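Tondside Music Promotion Project - progress report to the Prerkmont Fund
Reporting period: March to August
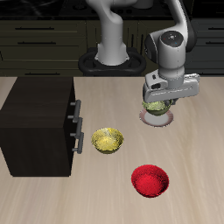
Green bowl held over a white plate with a pinkish-red rim, computer rendering.

Dear Parisa Azimi,

Please find our second report on the grant for local musicians. I have followed the order of headings in your form, except that I put the money at the end.

1. Artists in the project

We began the period with 42 artists and we now have 56. Most of the new ones play hip hop or soul, and a small group makes electronic music at home. Every artist has received one meeting with us, where we listen to the songs together and choose a single for radio. In the first report I wrote that this meeting takes one hour. In practice it takes nearly a whole afternoon, and I have changed the work plan for this reason.

Two artists have left. One moved abroad and the other signed with a management company, Soltani, which prefers to do its own promotion. We wished them both well and they have kept the recordings.

2. Sending music to radio

We sent 895 packages to community and student stations. A package contains the single in two versions (full and radio edit), a short biography and a contact sheet. The stations asked us many times for clean edits, and at the beginning we did not have them for all songs. Jianguo Tan has now made clean edits for the whole catalogue and he also corrected the file names, which were a problem for some playlist software.

The answers from the stations are slower than we had expected. Student stations close in the summer, so I will send the reminders again in October. I would like to ask for your understanding that the table of confirmed plays will come with the next report. At present some stations report plays by song and others only by artist, and I do not want to mix these.

3. The listening evenings

Flurora has let us use its upstairs room for the evenings. The first one started at 7 pm, which was too early for people coming from work, and the next ones started at 8. Presenters from the local station came and took questions from the artists. The discussion about how to write to a presenter was the most useful part - several artists rewrote their biographies the same week.

The sound system in the room is old and the left speaker is weak. We have borrowed another pair until the end of the year.

4. Changes and money

We spent less on printing and more on mastering. I have asked for your permission to move the remaining printing budget to mastering, and I attach the form again in case it did not arrive. All other lines are as planned. The receipts are in the separate folder, numbered in the same order as the budget.

With kind regards,
Project coordinator, Tondside

Contact | Copyright Tondside Music Promotion Project | Back to top
This site uses cookies to remember your settings. Accept | Read more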